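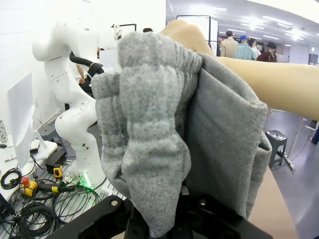

# Puffball

A puffball is a round mushroom that grows its spores on the inside. It has no open cap and no gills. When the ball is ripe, a tap from a raindrop or a passing animal sends out a puff of fine, smoky dust. That dust is made of spores, and a single large puffball can hold trillions of them!

Puffballs grow in meadows, lawns, open woods and on old logs. Most kinds appear in late summer and fall, often after a good soaking rain. Some are smaller than a marble. The giant puffball can grow up to 28 inches across, and from a distance it's easy to mistake one for a lost soccer ball.

## Parts

The outer skin is called the peridium. It may be smooth, warty or covered in tiny spines that rub off at a touch. Inside is the gleba, the part that makes spores. The gleba of a young puffball is usually white and firm, a bit like marshmallow. As it ripens it turns yellow, then olive or brown, and ends up as powder.

Many small puffballs have a sterile base that looks like a short, thick stem. In the gem-studded puffball this base is spongy, and the whole mushroom is shaped like an upside-down pear.

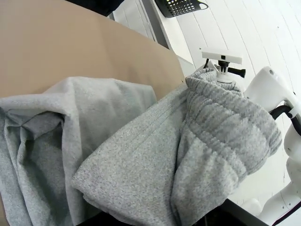
*Heather-gray sweatpants with a ribbed elastic waistband*

## How spores spread

A ripe puffball works like a bellows. In many kinds a small hole opens at the top, and each raindrop that strikes the thin skin pushes out a little cloud. The giant puffball has no such hole – its skin cracks and flakes away in pieces, and the wind does the rest. Old ones sometimes break loose and roll across a field, dusting the grass as they go.

## Look-alikes

Earthballs look a lot like puffballs but have a tough rind and a gleba that soon turns dark purple or black. They are poisonous. Young *Amanita* mushrooms can also look like small white balls while they are still in their egg stage, and some of these are deadly. Sliced from top to bottom, an *Amanita* egg shows the outline of a cap and stem, while a young puffball is the same all the way through. A wild mushroom should never be eaten unless an expert has identified it.

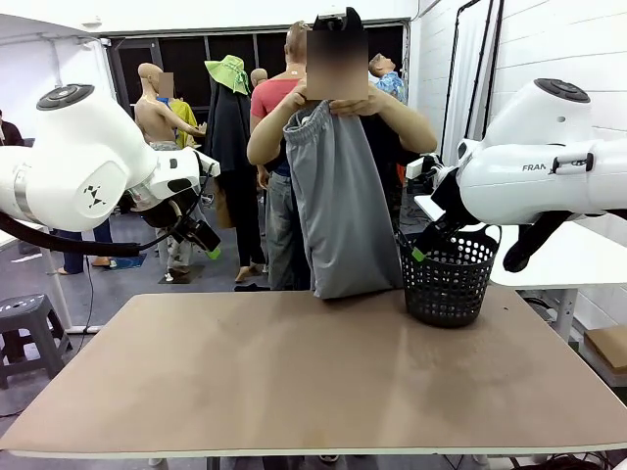
*Gray pants held up above a large brown tabletop*

## At Brurkirdale

The sheep pastures of Brurkirdale are a wonderful place to see giant puffballs. Lutfa Herath mapped them there one September and found 6 fairy rings, the widest of them 200 feet across. Her hand-drawn map is kept at the Musenton library, along with her notes on the earthballs of Matubbar Wood.

## See also

- Earthstar
- Stinkhorn
- Fairy ring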